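**Runoff rules for the Nustilby council seat**

My ward had four candidates and the leader finished on 40 percent. The local paper says there will be a runoff. Who gets to be in it?
– Jomo

**Neagu**

The top two, if no one passes half. Third place missed by 216 votes, so a recount is possible first.

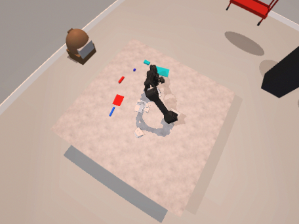

*Black robot arm on a pink table, computer rendering.*

**Drivus**

Check with the clerk – rules vary by town.
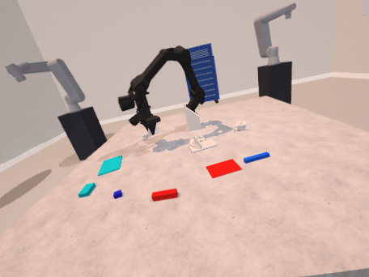
Can I vote in the runoff if I skipped the first round?

You can, as long as you were registered by the deadline.

**Kazimír Mikuš**

Mail ballots go out nine days before the runoff,
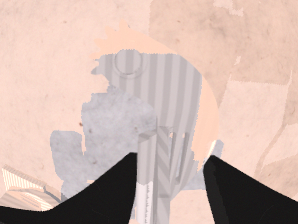
and they have to be back by the time polls close. A late postmark won't count.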